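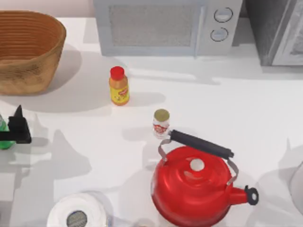 A kitchen counter first, then an arm

Siiri Pärn has been building a robot arm for most of a year, on the end bench at the Hisenholm shared workshop and, when the workshop is shut, at the table in her flat. The project is called Plaltix. She has spent more evenings on the computer model of the kitchen than on the arm itself, and when we met she wanted to talk about that first.

"People come over to the bench and want to see the motors," she says. "I show them the motors. But the motors were done in September. What I've been doing ever since is the counter."

The counter is a simulated one. It has the sort of things on it that a lot of kitchens have: a microwave, a basket, a kettle, a bottle or two, a roll of kitchen paper. The simulated gripper moves about among them, and Pärn tries out each new version of her control program there before she lets it run on the real arm.

She came to it by way of a breakage. The first real test of the arm was meant to be simple. It had to reach over a mug, close on a sauce bottle and lift it. The wrist turned the wrong way, the elbow followed, and the mug went off the bench with enough force to reach the bandsaw.

"It was a sign error. One minus sign. I found it in ten minutes once I looked, but by then I'd cracked a printed bracket as well, and that bracket takes six hours to print. So I went home and thought, right, I'll make the mistakes somewhere else."

She works as a bookkeeper for a firm that hires out scaffolding, and had no training in any of this. She learned to solder from another member at Hisenholm and picked up the programming from forum posts. The simulator she uses is a free one. The arm's joints come from Hegde, a small supplier that sells them in pairs, and the shoulder is driven through a belt she took from a scrapped printer. The gripper is her own design, now in its sixth version.

"The first ones were too round. They looked nice. They were like salad servers. You'd close them on a bottle and it would just swivel. The ones I have now are flat on the inside with an angle at the tip, and I paint them black so the camera can pick them out against a pale worktop. That's all the styling there is."

I asked why a kitchen, when most of the home-built arms I have seen are set to stacking blocks.

"I don't own any blocks," she says. "I own a kettle. My aunt has bad hands and she can't get jar lids off, and she can't move a full kettle safely. I'm not saying the arm will do that for her. It won't be lifting boiling water while I'm alive. But if I'm going to spend my evenings getting a machine to pick something up, I'd like it to be something that's in a house."

The kettle has been the hardest object so far. It is a shiny red one with a domed lid and a long black handle that goes over the top, held on by thin wire brackets. Each of those, she says, caused a separate problem.

"Shiny is bad for the camera, because it sees a white patch and thinks the white patch is a thing. So it would go for the highlight. It would reach very confidently for a reflection. Then the handle: from above, a handle like that is a black bar, and my gripper's black as well, so when the two were close together the program couldn't tell where one stopped. And the wire is so thin that the simulator's idea of it and the camera's idea of it never agreed. I had the fingers going straight through the wire for a fortnight."

Fingers passing through things is a fault she has come to know well. A simulator does not work out contact from the picture on the screen. It uses simpler shapes hidden underneath, and if those are wrong, a solid object can be touched in places where there seems to be nothing, or not touched where there is plainly something. Her basket was one large invisible block to begin with. It looked woven and open at the top, but anything lowered into it stopped at the rim.

"I'd dropped a lemon on it and the lemon was sitting on thin air. I watched it for a bit. Then I went to bed."

The basket is now made up of 77 flat pieces, arranged in rings, and the lemon goes in. The kitchen paper took less work. A roll on its side is close enough to a cylinder, though she had to raise the friction twice before it would stay where it was put.

The light took longer than she had planned for. In her early versions the counter was lit evenly from everywhere and nothing cast a shadow. The program did very well there and then failed on the bench at Hisenholm, where the lamp hangs off to one side. It treated the shadow of a jar as part of the jar and closed the gripper too wide and too low. She put shadows into the model, long ones, and varied their direction with each run.

"It got worse at first, much worse. I nearly took them out again. But I left it running over a weekend, 3,000 attempts with the lamp somewhere different every time, and by the Monday it had stopped grabbing at shadows. That was the best Monday I've had on this."

She keeps a notebook of the results in pencil, with a ruled column for what she changed and a wider one for what happened. The entries are short. One reads "moved jar behind handle, hopeless". Another, some pages on, says "jar behind handle OK if approach from left". Putting one object half behind another is something she does on purpose now. A bottle standing by itself with clear space on all sides was an easy pick within a month, and she felt she was learning nothing from it.

"My own worktop's never clear. There's always something in front of the thing you want. So I crowd it. I push the small things up against the big ones. I let things hang off the side of the camera view so it only gets half a shape, and it has to decide whether half a shape is worth reaching for."

And does it decide well?

"Sometimes. On the bench it's getting the sauce bottle on most tries. The jar with the metal lid, less often. The kettle, empty, I've had it lift by the handle and put down again, and I've got that on video because I didn't think I'd be believed. Then the next day it wouldn't do it at all. I'd knocked the camera when I was sweeping up."

The camera mount has since been bolted to the bench. Other members have been patient about this, she says, though the end bench is also where the good vice is, and there is an agreement that the arm gets folded down and covered when somebody needs to saw.

The cost has stayed lower than I would have guessed. Her largest single purchase was a second-hand graphics card, and after that the joints. She spent 60 pounds on a power supply that proved too noisy and has since gone into somebody else's project. A friend has offered to put her in touch with Clenance, a company that fits out adapted kitchens, but she has not taken that up yet.

"They'd want to know when it's ready, and I'd have to say a date. I don't want to say a date. If I say a date I'll rush the wrist."

The wrist is next. It has too much play in it, enough that the fingertips can wander by the width of a pencil at full reach, and no amount of work on the simulated counter will take that out. In the model the wrist is perfect. She has tried adding some slop to it there, so that the program gets used to a loose joint, and this helped a little, but she would prefer to fix the part. There is a new housing drawn up, with a proper bearing in place of the bushing, and she was waiting for the workshop's lathe to be free so she could make the sleeve for it.

In the meantime the counter keeps getting fuller. She has been adding glass and other see-through things, which the camera is very poor at, and she wants to try the microwave door at some point. Doors are a different kind of problem, she says, as they only move one way and the arm has to move with them. She has read up on it and has not started.

Before I left she set a run going to show me. The gripper came in from the left, low over the white surface, and slowed as it got near the bottle with the red cap. It stopped short, backed off and came in again at a steeper angle. Pärn was already writing in the notebook.

"It didn't use to back off," she says. "It used to just shove."

The Hisenholm workshop is open to members every evening, and Pärn is usually at the end bench after work.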